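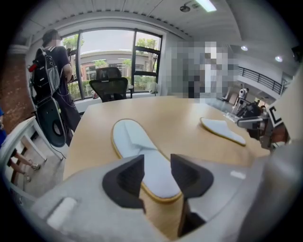 1. Introduction

Our project looks at small things which hotels give to guests and which are used only for a short stay: slippers, soap, combs and shower caps. We wanted to know if guests really want these things, and what they do with them when they leave. The work was made for the course Tourism and Environment and was handed in on 23 Jan 2018.

2. Places and method

We asked guests in two hotels in Trergate, the Dufour and the Narura. The Dufour is a business hotel near the station. The Narura is smaller and has mostly families and older couples. Both managers allowed us to leave a one-page form in the rooms during December. The form had 9 questions and could be filled in at breakfast or given to the reception.

In total we received 404 forms. Some of them had no answer to the question about slippers, so for this part we could use 349. We did not ask for the age of the guests, and we regret this now, as it would help to explain the difference between the two hotels.

3. Results

Soap was the item used by most guests in both hotels. The comb was used least, and several guests wrote that they did not see it in the room. Slippers were between these two. At the Narura guests used them more often, and many wrote that the bathroom floor was cold. At the Dufour a common answer was that the guest stayed one night and did not open the packet.

We also asked what happened with the slippers after the stay. Most guests left them in the room. Those who took them home said they wanted them for travelling or for visitors.

The housekeeping team at the Dufour told us that an opened pair is always thrown away, also when it looks clean. The hotel orders 2000 pairs at a time from a supplier called Bumby.

4. Discussion

We think that slippers could be kept at the reception and given to guests who ask. The Narura manager liked this idea, but was worried that guests who arrive late would not want to come down again. A small card in the room could solve this in part.

Our results are limited to one winter month. In summer the answers about cold floors would probably be different.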